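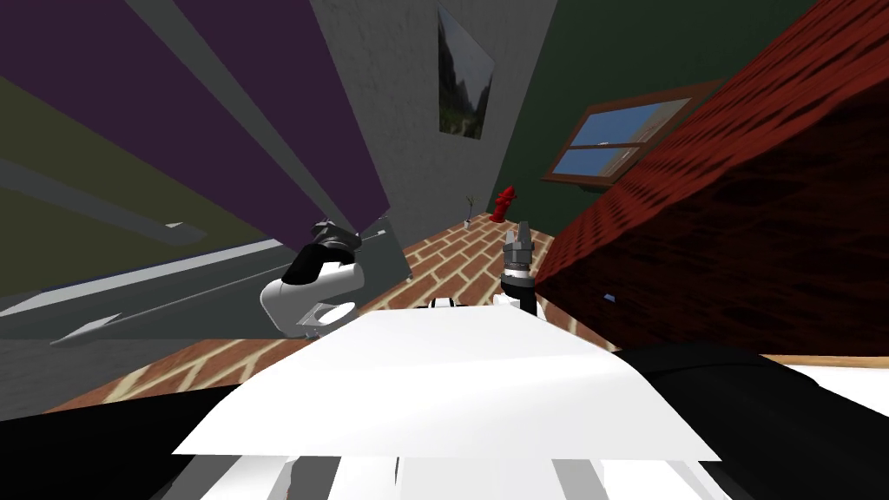
Will it take my Saturday shift, one of the packers at Ferdale asked us, and if so, could it start this week? It's the question we get most often, usually without the second half. The answer is that Sadument doesn't do Saturdays unless somebody comes in to switch it on, and so far that somebody has wanted paying.

Sadument two-armed bench robot
Made by Ruddock, Stevunstead
Sale or monthly hire

Overview

Sadument is a two-armed robot for the dull end of a packing or sorting bench. It picks things up, turns them the right way round and puts them down where you want them. It will do this all shift without sighing. People who have worked beside it for a month tell us they rather miss the sighing.

It has a white body and a gripper on each arm. Hire includes the practice room, a made-up place on a screen where the robot learns to reach for things before it is allowed near anything you'd mind losing. The room has a brick floor, a fire hydrant, a pot plant and a picture of some mountains. Your own layout can be built as well, and we do recommend it, but the first jobs are tried out among the bricks. A knock in there costs a few minutes at a keyboard. A knock at your bench costs whatever was in the box, plus a conversation.

What changes at the bench

Lifting. The robot does the repeated small lifts, which are the ones that get into wrists and shoulders. Big awkward lifts stay with people and the trolley.

Talking. Sadument is quiet enough to chat over. At Ferdale the radio came back after a long absence, and there is now a dispute about the station. Ruddock accepts no liability for this.

Pace. The robot works at the speed you set. We ask customers to let the people on the bench choose that speed for the first month. Managers tend to set it high and then wonder why the finished boxes are stacked on the floor. Bench staff set it to match the person taping the lids, who has known the right speed for years.

Jobs. We sell robots, so treat our view with the usual caution. Ferdale kept the same number on the bench and moved two people to checking returns, a job that had been waiting in a cupboard since before our first visit. Another customer cut a shift. We told them we thought it was a mistake, they thanked us for our input, and they rang in the spring to ask how quickly a person could be trained to do what the last lot did. We don't hire those out.

New work. Somebody has to look after the thing. It needs wiping down, its trays need filling, and now and then it will stop and wait with great patience for a carton that is upside down. Decide who does this before delivery, put it in their job description and pay them for it. "Whoever is nearest" is a poor plan and the same person is always nearest.

What it is good at

Rigid boxes, tubs, jars with lids on, trays, books, boxed spares. Anything that looks much the same each time and doesn't mind being held.

What it is bad at

Cling film. Loose string. Soft fruit, although it is keen. Clear plastic bags, which it regards as a rumour. It also has no idea that the customer in the office upstairs likes her parcels with the label on the left, unless you tell it, and it won't pick this up in the canteen like everyone else did.

Details

Reach, each arm: 116 cm
Largest load, both arms together: 7 kg
Rate: up to 600 picks an hour, depending on the item and on how neatly it arrives
Training period: 28 days, included
Power: ordinary wall socket, please not the kettle's
Stop buttons: one each side of the bench, plus one on a lead

Delivery and setting up

We deliver from Stevunstead in our own van with two fitters. You will need a level floor and a doorway wider than you think. Measure the doorway. Then measure it with the door on.

Setting up starts a fortnight before the van arrives. One of our people spends a morning at your bench and watches the job being done, asks the staff which bits they hate, and builds those bits in the practice room first. Please tell your staff that we're coming and why. We once turned up at a site where the bench had been told we were from the water cooler company, and the rest of that morning was heavy going.

Training is for the people using the robot, at the bench, in working hours. Managers are welcome to attend and may be asked to fill a tray.

Questions we are asked

Does it need a cage?
For the loads above, at the slower settings, usually a marked area will do. We carry out a risk assessment with you and put the result in writing. If the assessment says guards, you get guards.

Does it record the staff?
It keeps a log of its own picks and stops. It doesn't keep a log of yours. Several buyers have asked for this to be added and we have suggested they go and stand at the bench instead.

Can we give it a name?
Everybody does. Avoid naming it after a colleague who has left. Feelings run higher than you'd expect.

What if we don't get on with it?
Hire customers can send it back at the end of the training period and pay only for the van. Bring the stop button on the lead as well. We are short of those.

To arrange a bench visit, ring the Stevunstead workshop before four. After four the phone is answered by whoever is sweeping up, and they will promise you anything.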